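Troden Grasp Preview: Frequently Asked Questions

Support > Grasp Preview > General

Applies to release 14 and later. Questions about the older desktop viewer are on a separate page.

What does Grasp Preview do?

It takes a part mesh and a gripper model, searches for candidate grasps, runs each one in a physics simulator, and returns a ranked list. Each entry has a gripper pose, a finger opening, a score, and a rendered view from the wrist camera. You can export the list as CSV or JSON, or pull it through the API.

Does it replace testing on the cell?

No. The score ranks candidates against each other under the conditions you set. It doesn't predict a pick rate. We recommend taking the top few candidates to hardware and keeping the rest for cases where the first choices are blocked by a bin wall or a fixture.

What file formats can I upload?

STL, OBJ, and PLY for parts. URDF for grippers that are not already in the library. STEP files are accepted but are converted to a mesh on upload, and the conversion tolerance is fixed on the Standard plan. If you need control over it, convert the file yourself first.

Check your units. STL carries none, and we read it as millimeters unless you change the setting in the upload dialog. A part that vanishes from the view after upload is usually a thousand times too small.

How many triangles can a part have?

Up to 70 thousand for the visual mesh. The collision mesh is built separately as a set of convex pieces, and its detail is controlled by the Decomposition slider. Higher settings keep more of the concave regions open, at the cost of run time.

This matters most for parts with slots, arches, or handles. At the lowest setting, an opening can be closed over in the collision mesh while still looking open in the render. Fingers will then stop short of surfaces they should be able to reach. Turn on Show Collision Mesh before you start a long run on any such part.

Why does my part look faceted in the wrist view?

The renderer uses flat shading. Each triangle gets one normal, with no smoothing across edges, so curved surfaces show visible patches. This is deliberate: what you see corresponds to the geometry you uploaded, and coarse areas of the mesh are easy to find.
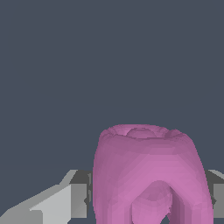

Wrist view: molar-shaped part with gripper parts at left and right, flat shading.

If the patches on a curved area are large compared with your finger pads, contact results there will be less reliable. Re-export the part at a finer tolerance and run it again. Smoothing the shading in a third-party viewer changes the look of the part and has no effect on contact.

Can I change the part color and background?

Yes, under Display. Colors have no effect on scoring. Users who export wrist views for training a detector should look at the Nelenik add-on, which randomizes colors, lights, and backgrounds. The built-in renderer uses one plain background per job.

Why can't I see the whole gripper in the wrist view?

The camera is mounted at the wrist position defined in the gripper file, with the field of view given there. Large parts will block the fingers in some poses. Use the orbit view to inspect contact from other angles. You can also add up to two fixed cameras per job; they are rendered after scoring and do not slow the search.

If the camera position is wrong for your hardware, edit the camera_mount block in the gripper file. Do not move the camera by rotating the tool frame. That shifts every exported pose as well.

How is the score calculated?

Each candidate is closed on the part, lifted, and shaken along three axes. The score combines four terms: contact area, resistance to slip, distance from the center of mass, and clearance on approach. Default weights are listed in the reference manual, section 3, and can be changed per job.

Candidates that collide on approach are discarded before scoring. They appear in the log as REJ_APPROACH, with the link that made contact.

All of my candidates were rejected. What now?

In order of how often we see it:

The part is wider than the gripper stroke in every direction the search was allowed to try. Check the stroke in the gripper file, then widen the approach cone.

The part units are wrong (see above).

The floor plane is on and the part origin is below it. Turn off the floor or move the origin.

The decomposition setting has filled the opening you wanted a finger to enter.

If none of these apply, send the job number and log to support. Don't send screenshots of the log, please. We need the text.

What does error 3303 mean?

The gripper file has a finger joint without a mimic tag or a limit, so the solver can't tell how far the finger travels. Add limits to both joints. Files exported from older versions of the Azevedo converter often have this problem. The current version writes the limits correctly.

What does warning 261 mean?

The part mesh is not watertight. The job will still run, but mass and center of mass are estimated from the bounding shape. Either repair the mesh or enter both values by hand in the Part tab. Entered values always override calculated ones.

Which grippers are supported?

Two-finger parallel and two-finger angular grippers are fully supported. Three-finger grippers run in the search but slip scoring is limited to opposed contacts. Suction cups are not supported in this product. Soft fingers can be approximated by raising pad friction and compliance, and the results should be treated with caution.

How do I set friction?

Set it per contact pair, pad to part. The default is a middle value meant for rubber pads on dry plastic. For oily or polished metal parts, lower it and rerun. A candidate that holds its rank across both runs is the better choice for hardware. Dalibor Skála's application note on friction sweeps is in the Downloads section and includes a script that runs the sweep for you.

Are the results repeatable?

With the same seed, release, and job file, yes. The seed is written to the header of every export. Changing the number of worker threads does not change results as of release 14. In earlier releases it could, and rankings from those releases should not be compared line by line with current ones.

Where do my files go?

Uploads are stored on the server you select when you create the workspace. Deleted parts are removed from active storage immediately and from backup at the next rotation. Customers who can't upload geometry at all should ask for the on-site version, Troden Local, which runs the same solver and needs a license server on the network.

What is included in the evaluation?

Full features for 14 days, one workspace, one user. API access is included. Exports made during the evaluation are yours to keep. Job history carries over if you buy a plan before the period ends.

Can you run the study for us?

Yes. The grasp study service covers up to 70 parts against one gripper. You send the meshes and the gripper file; we return ranked candidates, the job files, and a short report listing parts that are likely to need a different finger design. Finger redesign is quoted separately and handled by our partner Arkthorpe. Laurinda Aguiar schedules studies and can tell you the current lead time.

Who do I contact?

Licensing and quotes: Américo Barros, through the sales form.

Gripper files and solver questions: Nuno Magalhães, through the support portal. Include the job number.

The portal is staffed on weekdays. The solver servers are restarted every Wednesday at 6:00 a.m., and jobs running at that time are paused and resumed. Queued jobs keep their place.

Related pages: Gripper file reference. Mesh repair checklist. API quick start. Release notes.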